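2 min read

Thursday, late. Tea gone cold twice.

Got in before Darren and went straight to the sim, wanted the arm cell sorted before Kyung-hwa asked about it again. She asked about it anyway, by email, at ten past eight. Fine.

So. The trouble since the Sullus update is the grasp height. Arm comes over to the bowl ok, stops where it should, then goes down too far and the run aborts on contact. Malcolm swore blind it was the table model. Spent all morning on the table model. Wasn't the table model. Put it all back how it was, then found I'd put one thing back wrong, so that was lunch gone.

After lunch did what I should of done first and checked the tool offset. Gripper had been swapped in the config back in July and the offset never changed with it, still the old Fothergill number. 7 mm out. Seven! Trevor's initials on the change but I'm not going to make a thing of it, he was off to Wondstead that same week and doing three jobs.
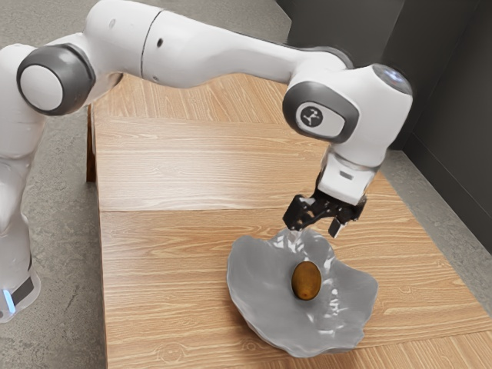 Changed the offset, reloaded, stopped it at the hover pose with the fingers open, and just stepped it down by hand a bit at a time. Kiwi or whatever that fruit is meant to be, Sena calls it the potato. The bowl is the real pain. Wavy rim, high bits at the back, and the left finger comes in right over them. Moved the approach 50 mm higher and turned the wrist to 90 so the fingers straddle better. Clears it now, on paper anyway. Collision mesh for the bowl is still a rough hull, wants redoing, the rim is all filled in where it dips. Not tonight.

Kicked off the long batch at quarter to six, 1319 starts, random fruit position. First lot went through with no aborts and I didnt want to sit and watch the rest. Log goes to the shared drive if the shared drive feels like it.

To do tmrw:
- read the log BEFORE opening email
- new bowl mesh (ask Sena, she did the Fascombe ones)
- write the offset down somewhere people will look
- same check on cell two, bet it's the same
- reply to Kyung-hwa properly

Missed the early bus. Rang Mum from the stop, she's fine, wants the ladder back.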